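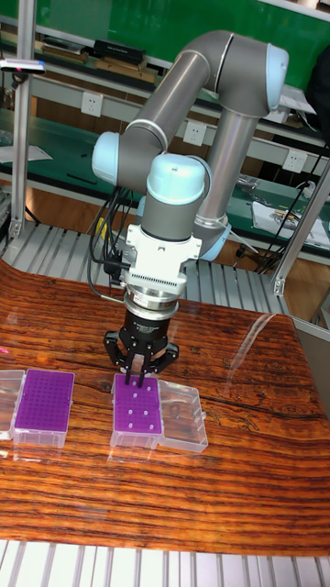 According to the head of staff training at Siriwardena, the hardest shift to fill in a testing laboratory is the one nobody sees, which begins when the day staff have already put on their coats. The remark was made during a conversation at the company's Brasik site in October, as part of our series on working hours in small and midsize laboratories.

Siriwardena tests well water, farm runoff and public supply samples for towns across the Erance valley. Until last year its Brasik laboratory ran a single day shift. Samples that came in after 4 p.m. were logged, refrigerated and left until morning. The company then added an evening shift, and the head of staff training was asked to build the team.

"We assumed that the question would be money," she said. "We offered a higher rate and waited for people to sign up. Two did. When we asked the others what held them back, most of them talked about the bus."

The last bus from the industrial park to the center of Rimolen left at 9 p.m., and the proposed shift ended at 10. The company first considered paying for taxis, then moved the whole shift forward by an hour and a half. This meant an overlap with the day staff, which management had wanted to avoid on grounds of bench space.

"The overlap was the best part of the change, and it came to us by accident," she said. "Before, people left a note for the morning. A note says what you did. It does not always say what you were unsure of. Now they stand at the bench together and talk it through."

New staff spend their first five weeks on days, whatever shift they have been hired for. They learn intake, labeling and record keeping before they touch an analysis. In the sixth week they move to evenings with a senior technician. The head of staff training acknowledged that some applicants find this slow, particularly those who have worked elsewhere.

"I had one person tell me in the interview that he had been labeling bottles since before I was hired," she said. "He was right. He still did the five weeks. Our labels are not the same as theirs, and a wrong label in this building is a wrong answer for a town."

Asked about turnover, she said that four members of the original evening team remain in their posts. Two others moved to days when their children started school, under an arrangement that allows staff to request a transfer every spring and fall. Requests are granted by length of service.

She was less satisfied with the meal break. The canteen closes at 3 p.m., and evening staff rely on a vending machine and a microwave oven in the corridor. A proposal to keep one counter open has been with the building's owner since early summer.

"People will put up with late hours if they can eat something hot at a table," she said. "I have raised it at every meeting. I will raise it at the next one."

The Brasik laboratory expects to begin hiring for a weekend rotation in January. Applicants will be given the bus timetable along with the contract.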